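Chapitre 5
Budgéter une cellule à deux bras

Le prix catalogue des bras ne suffit pas à établir un budget d'investissement. Une cellule de manipulation comprend aussi le bâti, les préhenseurs, le câblage, la commande et les pièces de rechange. Le cas suivi dans ce chapitre porte sur une tâche de bureau : saisir des notes adhésives et les déposer dans une corbeille. 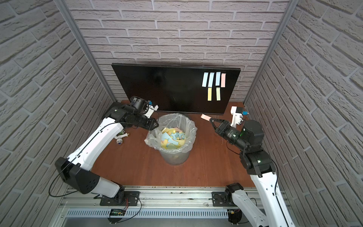 Le devis se présente en lots séparés. Chez Stevov, le lot mécanique demande 50 heures de montage et le lot logiciel 50 heures de mise au point. Ces deux postes se chiffrent au taux interne de l'entreprise, même lorsque le personnel est déjà en place.

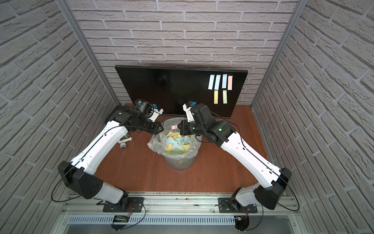

Un seul bras aurait coûté moins cher, objecte un lecteur de la première édition, et la corbeille se remplirait quand même. L'objection est recevable pour une tâche unique. Elle l'est moins si la cellule doit recevoir ensuite des tâches à deux mains : l'ajout ultérieur d'un bras impose de reprendre le câblage et l'étalonnage. Le dossier d'achat précisera donc les tâches prévues sur toute la durée d'amortissement.

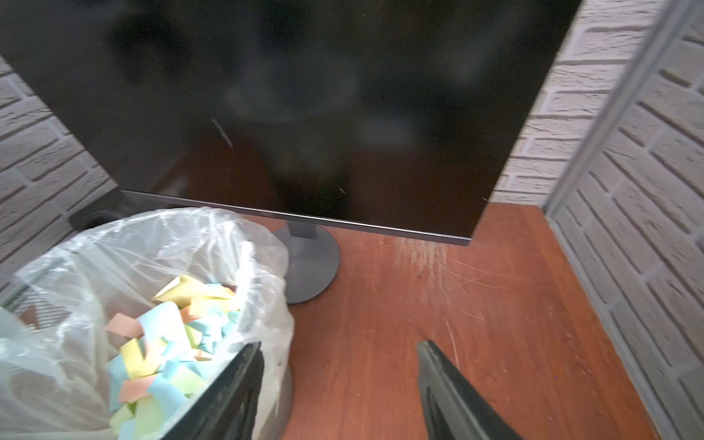
Département Génie industriel et automatisation, Institut Siriwardena

Les consommables forment une ligne distincte. Le relevé Vudosar, repris dans les exercices, retient 284 euros par an pour les doigts de préhenseur et 444 euros pour les câbles.

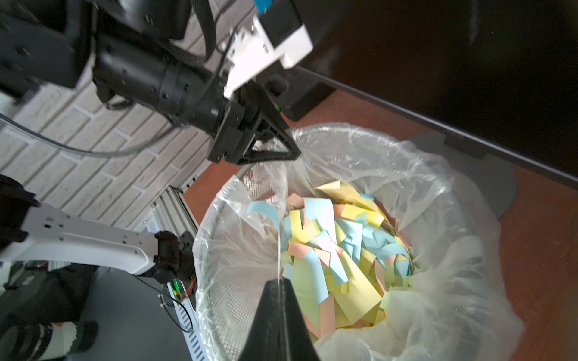
5.1 Coût d'acquisition et coût de possession

On appelle coût de possession la somme du coût d'acquisition, des frais d'exploitation et des frais de retrait, diminuée de la valeur de revente.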